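Machines Still Can't Tidy a Desk, but They Are Being Shown How

LACSON — The robot that will clear your desk does not exist yet. Its teachers do, and on a December afternoon they were in an upstairs office at Barkilard, moving small household objects from one place to another with a patience most of us reserve for tax forms.

Barkilard, which has 13 people on its payroll and no product you can buy, wants to sell a machine that can do the dull end of housework: putting away, wiping down, rolling up, setting straight. So far it has a great many recordings of people doing those things with plastic and metal fingers in place of their own.
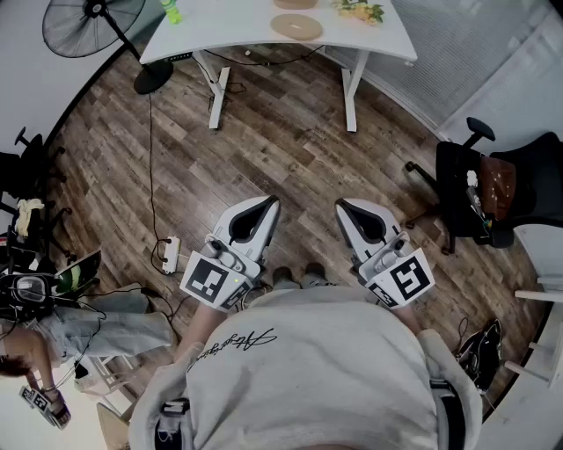 A pair of hand-held grippers at Barkilard's office, with the desk to be tidied beyond.

"People ask me when it will fold laundry," said Precious Marquez, who runs the chores program. "I tell them it would like to get through a desk first."

The desk list is short. A bottle gets moved and moved back. Flowers get shifted to the other end. Round mats and trays are stacked, unstacked and put down somewhere slightly different. Each run is logged as an episode, and by the middle of the month the team had 1363 of them, enough to make anyone go home and leave the dishes in the sink.

Marquez's colleague Wilfredo Lumbao keeps the scores for the robot itself, a two-armed model the staff call Manus. In his latest round of tests it was asked to pick up a bottle and stand it on a marked spot. It managed that in 91 tries out of a hundred, and Lumbao is rightly pleased. Then it was asked to do the same with a strip of soft material, rolled up. It managed 40. 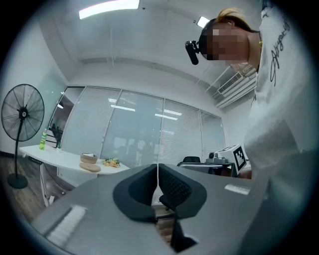
The trouble with soft things is that they don't hold still in any useful sense. A bottle is the same bottle wherever you grab it. Cloth, felt and cord change shape the moment they are touched, and a grip that was fine a second ago turns into a grip on nothing much. Smaranda Tănase, who came to Barkilard from a packing plant, said the shop floor has the same problem and has mostly solved it by hiring people.

"We had a machine at the plant that could lift a pallet all day," she said. "Put a loose strap on the pallet and it stopped and called for me."

Her old employer, the furniture shipper Pludholm, is one of two companies waiting to try Manus on light work. The other is a hotel, which would like something to reset its meeting rooms overnight and has been told, politely, to keep its night staff. Pludholm's warehouse manager, Ariel Salazar, said he would be happy with a robot that could coil packing straps and drop them in a bin. He has seen the test scores. He has not canceled anyone's shifts.

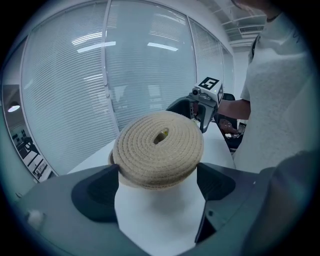
Coiling is now the item Marquez's team spends the most time on. A person can roll up a strap while talking on the phone, and the hands do it by feel: a little pull here, a little slack there, a nudge when one turn starts to creep past the next. The grippers have no feel to speak of, only two fingers that open and close. Even holding a finished roll takes some care, and a tight beige spiral can sit a bit tilted on the gripper, hanging over on one side, in a way that human fingers would correct without asking. Teaching a machine to notice that, and to mind, is most of the job.

Erlinda Baluyot, who cleans the building in the evening, has watched a few of the Manus tests on her way through. She was asked whether she felt threatened.

"It took four minutes to move a bottle," she said. "I did the whole floor."

Barkilard plans to run the strap test again once the new recordings have been added — Lumbao would like to see the score pass half. Pludholm's trial will begin after that, with one bin, one kind of strap and Tănase standing next to it.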